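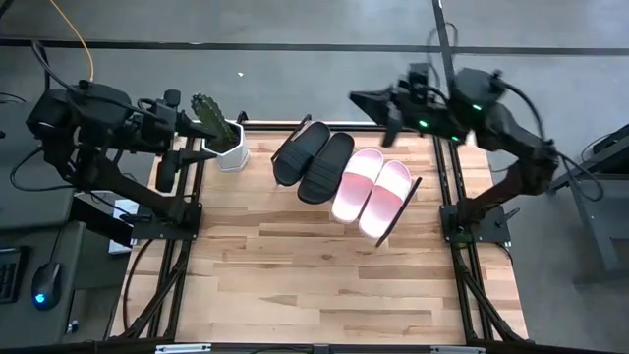 Flonditz Grosus wireless controller — my notes after a winter with it

I sell a fairly small range of gamepads through this shop and I only list the ones I've used at home, so expect a bit of rambling. The Grosus is the one I get the most emails about, mostly from people who play online role-playing games on the telly and are fed up with having eight skills and four buttons to put them on.

I'd been playing Alemayehu on a standard pad for ages. If you don't know it, it's a big online fantasy game that began on PC and came to consoles later, and you can tell. There are two rows of skills, a potion bar, a mount button, a guild chat wheel and a map that opens when you least want it. On a normal pad you hold a trigger to swap rows, and in a group fight I'd swap to the wrong one and summon my horse in the middle of a boss. More than once, I'm afraid.

What's different about it

The Grosus has four extra paddles on the back and two small buttons between the thumbsticks. All six can be set to copy any other button, or to do a two-button combination, so the whole second skill row can live under your middle and ring fingers. It took me a week or so to stop squeezing the paddles by accident every time something jumped out at me. After that I couldn't go back — I tried my old pad again in January when this one was on charge, and I kept pressing bits of plastic that weren't there.

The sticks are a touch taller than I'm used to. You get a short pair in the box as well and they pull straight off and push on, no tools. I use tall on the right for the camera and short on the left for running about. Tuva Skjelbred, who heals in our guild and has much smaller hands than me, uses short on both and has taken the two lower paddles off completely. They unclip, and there are little blanking covers for the gaps (don't lose them, I don't stock spares).

Setting it up

Charge it first. It comes with a bit of life in it but the setup goes quicker if it doesn't nod off halfway through.

Hold the round button on the back until the light blinks white, then pair it from your console's settings in the usual way. On PC you can use the cable or the little USB receiver. I'd go for the receiver if your computer is in the same room, and the cable if you're the sort of person who forgets to charge things.

To set a paddle, hold the left middle button, press the paddle, press whatever you want it to do, and let go. It buzzes once. If it buzzes twice it hasn't saved and you need to do it again, a bit slower. There are 2 profiles, and you flick between them with the slider underneath. I keep one for Alemayehu and the other for racing games, where the paddles make lovely gear shifts.

There's also an app called Cida which lets you change the dead zones and trigger travel. You don't need it! I used it once to turn the rumble down and haven't opened it since. Edvin Vik swears by it and has a different curve on each stick, so if you like fiddling there's plenty in there for you.

Battery

I get a long weekend of proper playing out of it, less with the rumble up. Leave the lights off if you want it to last, they're only on the logo anyway and your hands cover most of it. It'll run while it charges and the cable is long enough to reach my sofa, which I can't say for the one that came with my console.

The things I don't like

The d-pad is mushy on the diagonals. For an online role-playing game that hardly matters, I've only got emotes on mine, but if you're buying for fighting games I'd look at something else on the site. Man-lok Ng plays a lot of those and gave his back to me after two evenings, quite politely.

The grips pick up every crumb in the house. A damp cloth sorts it out, but do it more often than you think you need to.

And the headphone socket is on the bottom edge, right where the controller rests on your lap. A plug with a right-angled end helps a lot. I've asked Flonditz whether they'll move it on the next version and have had a very cheerful reply that didn't answer the question.

Weight and what's in the box

It weighs 211 grams with all the paddles on, so it's on the light side for a pad with this much going on. In the box there's the controller, the short sticks, blanking covers, USB receiver, charging cable and a soft pouch. The instructions are one folded sheet with very small drawings. I've typed up my own and I put a copy in with every order.

Colours are charcoal, moss and a sort of dusty orange. Moss sells out first. I have 10 of the orange left and then that's it until the next delivery.

Questions I get asked

Does it work with older consoles? Not with the really old ones, no. If you tell me which you've got I'll check before you order.

Can you use macros in online games? The paddles copy buttons and simple combinations, they don't play back long sequences. Even so, have a look at the rules for your own game, they do vary. Katherine Villca runs our guild and she's pretty strict on it, and she's fine with this one.

Can I return it if I don't get on with it? Yes, as long as the sticks and covers all come back with it. Give it a full week first though, the first evening is always awful.

Item number 329. Orders placed before Monday lunchtime go out the same afternoon.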